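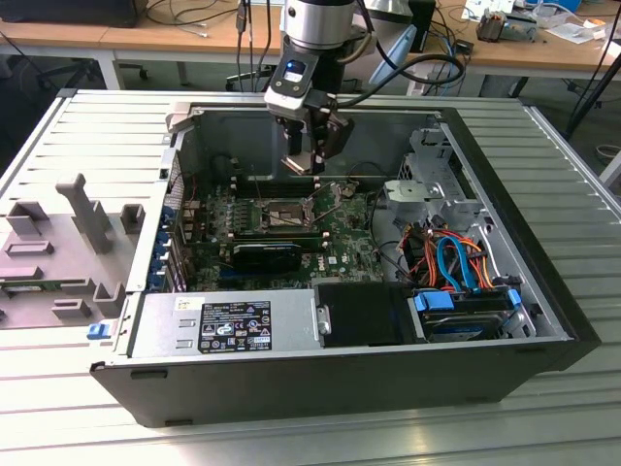

*The tower on its side with the side panel off and the processor socket empty.*

Nitano opened its computer workshop at Duvness to visitors for one morning in February. The firm takes in old office desktops, sorts out which ones are worth keeping and sells them on to schools, small offices and anyone who comes to the counter. Entry was free but you had to put your name down beforehand, and the groups were kept small.

I took the 66 bus from the station, which stops at the end of Flurkadska, the lane the workshop is on. The sign is small and faces the wrong way if you are coming from the bus. Doors opened at 10 and coats went on a rail by the entrance. Bags had to be left as well, so bring a pocket notebook if you want to write anything down.

The first half hour was spent in the goods-in area. Machines arrive on pallets from companies that have replaced the lot in one go. Each gets a number and a sheet, and the outside is wiped down before anyone opens it. Last year the workshop took in 608 desktops. We were told that more are turned down now than used to be, mainly on age, and those go for stripping. Anything with a sound power supply or a usable drive gives up that part first.

The part I had come for was the inside of a tower. An office desktop of this type is made to be serviced, and it shows once the cover is off. The expansion slots are held by blue plastic latches, there is a blue clip on the hard drive carrier and another blue latch at the bottom corner of the case. Blue is the colour for things you are meant to touch. I have owned a couple of machines with a similar layout and had never noticed that it was a system.

A graphics card was fitted in this one, below the socket. The cables for power and data were gathered at the lower right, near the drive, in red, orange, yellow and blue. Some visitors thought this looked untidy. I have seen a good deal worse, and most of the board was easy to get at.

Most of the talk was about the processor. The metal frame over the socket has to be opened with a lever before a chip goes in or comes out, and the contacts underneath are easily bent. A bent contact can write off a board that is otherwise fine. The advice was to hold the chip by its edges and find the corner mark first, then lower it straight down. If it needs pushing, it is the wrong way round. Only the lever should take any force, and on a new socket it can take more than you expect —

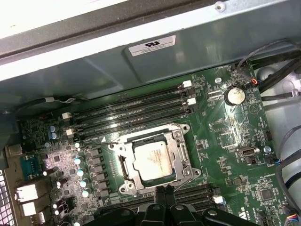 — which is where beginners stop halfway, worried that they have broken something. The old thermal paste comes off the lid with a cloth and a little alcohol. Fresh paste goes on when the cooler is ready to be fitted, and not before, as it picks up dust.

Memory got less time. The slots have a latch at each end, and the usual mistake is to press one end home and leave the other standing proud. Plenty of computers sold as dead start up again once the memory has been taken out and put back. I can vouch for this from a machine at home which I nearly took to the tip.

Someone asked about capacitors. On older boards they are worth looking at before anything else, and a domed top means trouble. Replacing them is possible, but the workshop doesn't do it for ordinary office machines. The time costs more than another board.

Drives are wiped before they go anywhere. This is done on a separate rack and each drive has a printed record that stays with its sheet. Drives that fail the wipe are drilled. There was a bucket of these by the door and children were allowed to take one home, which was popular. 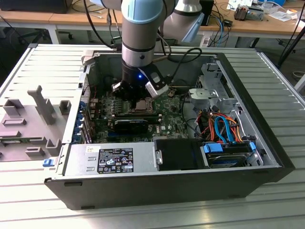

*Slot tabs down the left side of the case, with the power supply at the front.*

The power supply in a case like this sits in the front corner of the picture, with its black label facing up. We were told to leave the inside of a power supply alone even when it has been unplugged. The unit is swapped whole if there is any doubt about it. The label is worth copying down before ordering a replacement, and so is the shape of the main connector — the big office makers don't all use the standard one.

The visit ended in the shop. Prices for a tested tower started at 200, with a keyboard included and no screen. That seemed high to me for an older model, though it does come with a guarantee. Loose parts were cheaper. There were trays of memory, drive clips and slot covers, and I bought a pair of clips for a case that has been missing them for years.

Practical notes. The workshop floor is level but the way in from Flurkadska has two steps, and the ramp is round the side. There is no café on site. Cruzado, across the lane, does soup and rolls and was half full when I went in. The toilet is through the goods-in area, so ask before you go. Parking is limited to the yard and it was full early.

Nitano means to hold another morning in the autumn, with laptops as the subject. Places will be booked through the shop counter.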